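Open day walk-through, demo room
Checked by Karla Ochoa, Jan 13, 2025

Power boards off the floor — OK. I moved one behind the bench.

Exits clear — OK, once we'd shifted the Posby crates out of the hallway.

Visitor line taped — OK. Two metres back from the arm, and I'd love it a bit brighter if Tetsuya can find the yellow roll!

E-stop tested — OK, both buttons. The one near the door is stiff, so please give it a proper thump.

Simulator station — OK. Household objects loaded, lamp with the woven shade included, and the gripper opens wide on the gripper view.
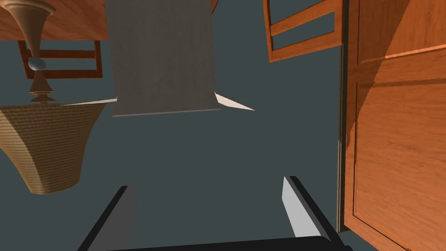 Can kids have a go at the controls?
Only at the simulator station, with one of us beside them. The real arm stays with Ingeborg or me all day.

Sign-in sheet — not done. Mareike is printing it (room for 208 names, fingers crossed).

First aid kit — restock. We're down to a few bandages and no burn gel.

Speed limit on the arm — OK, set to 20 per cent and locked. Still looks plenty lively to me.

Recheck in February before the school groups come through.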